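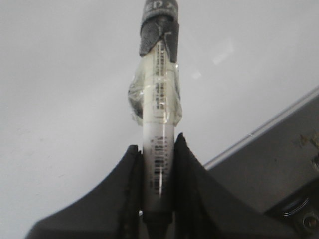
Mekdes Bogale escreveu-me a dizer que leu o resumo e que não concorda com a parte dos folhetos: na freguesia dela os folhetos funcionaram muito bem, e acha que eu estou a culpar o papel por uma coisa que foi culpa do calendário. Pode ter razão, já lá vou.

Notas para a conversa "Perder por 42", Pasham, abril de 2014

(beber água, desligar o telemóvel, não começar a falar antes de fecharem a porta do fundo)

Boa noite. Obrigada por terem vindo, que isto à hora de jantar não é fácil. Fui candidata à assembleia de Pasham e perdi por 42 votos. Digo já o número para ficar arrumado, e porque no ano passado me apresentaram numa sessão como "a candidata que quase ganhou" e passei a noite inteira a ouvir perguntas sobre o quase.

Hoje queria falar do trabalho de rua. Não vou falar do programa, quem quiser ler o programa fala comigo no fim, ainda tenho cópias (muitas cópias!).

PRIMEIRA PARTE: as portas

Batemos a umas 600 portas. Parece imenso dito assim, e eu na altura andava toda orgulhosa, mas quando fui ver onde eram essas portas percebi que tínhamos feito a zona da estação quase toda e do lado de Cledero só as ruas onde dava para estacionar. Ora bem, Cledero foi onde perdemos.

Contar a história da senhora do segundo andar. Abriu a porta, ouviu-me até ao fim, foi simpatiquíssima, e depois perguntou se eu era do partido que queria fechar o posto de correios. Era o outro. Eu tinha falado aquele tempo todo e não tinha dito uma palavra sobre os correios, que era a única coisa que lhe interessava!

A partir daí mudámos a conversa. Passei a fazer uma pergunta logo à entrada: o que é que a assembleia podia resolver aqui na rua? E calava-me. Custa muito calar. Apontava a resposta no carro, com a morada, e à noite passava tudo para uma folha só.

(se perguntarem pela folha: mostrar só as colunas, não mostrar nomes nem moradas)

SEGUNDA PARTE: os 30 segundos

Pausa aqui. Perguntar quem é que já tentou explicar para que serve uma assembleia municipal a alguém que está com o tacho ao lume.

Têm 30 segundos. Eu escrevi a minha apresentação num guardanapo no café Lemma e o guardanapo era melhor do que o texto que fomos acrescentando depois, com a equipa toda a querer meter lá o seu assunto: o saneamento, os horários da biblioteca, a rotunda. Ficou um texto que eu própria não decorava. Na última semana voltei ao guardanapo.
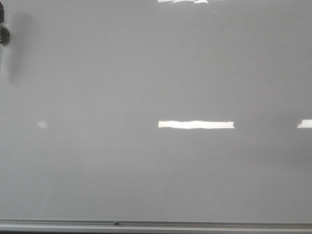
Superfície cinzenta clara, com reflexos de luz.

TERCEIRA PARTE: dinheiro e papel

Agora os folhetos, e aqui entra a Mekdes. Nós mandámos imprimir na Cadadent, o preço era bom, trataram-nos bem, não tenho queixa. O problema foi que aprovámos o texto tarde, chegou tudo na última quinzena, e andámos a meter papel em caixas de correio quando devíamos andar a falar com pessoas. A Mekdes diz que isto é calendário e que com folhetos entregues cedo a história era outra. Eu digo que sim, talvez, mas que um folheto entregue cedo também vai cedo para o lixo. Deixar a discussão em aberto, perguntar à sala.

Contas da campanha: guardem as faturas desde o primeiro dia. Desde o primeiro café, se o café for com a equipa! Eu passei o mês de dezembro, já depois de tudo acabado, à procura de um recibo de aluguer de cadeiras. Estava dentro do livro de receitas, não me perguntem.

(se houver tempo: a história do debate em que o microfone foi primeiro para o outro candidato e ele ficou com ele. Se não houver, saltar)

QUARTA PARTE: a noite da contagem

Ir devagar nesta parte.

Tínhamos delegados em todas as mesas menos em 2, por falta de gente. Não estou a dizer que houve lá coisa nenhuma, não houve, as atas estão certas e eu li-as. Mas passei a noite sem notícias dessas mesas, a fazer contas de cabeça com números que me chegavam pelo telefone, e cheguei a dizer à minha mãe que tínhamos ganho. Não façam isso às vossas mães.

Arranjem os delegados antes de arranjarem os cartazes. Liguem-lhes na véspera. Combinem quem leva comida, que o dia é comprido e a mesa não fecha para almoço.

E no dia seguinte telefonem a quem ganhou. Eu telefonei, ele foi correto, falámos do posto de correios, e a proposta que depois foi à assembleia tinha um parágrafo que era quase o nosso.

PERGUNTAS

Vão perguntar se me volto a candidatar. Dizer que ainda não sei, que é a verdade.

Vão perguntar pelo pedido de recontagem. Não pedi. Explicar: li as atas com a equipa, os votos nulos não chegavam para mudar o resultado, e ficámos por aí.

Lembrar no fim a folha de inscrição para quem quiser fazer portas em Cledero, está na mesa da entrada, e pedir que escrevam o telefone com letra que se leia.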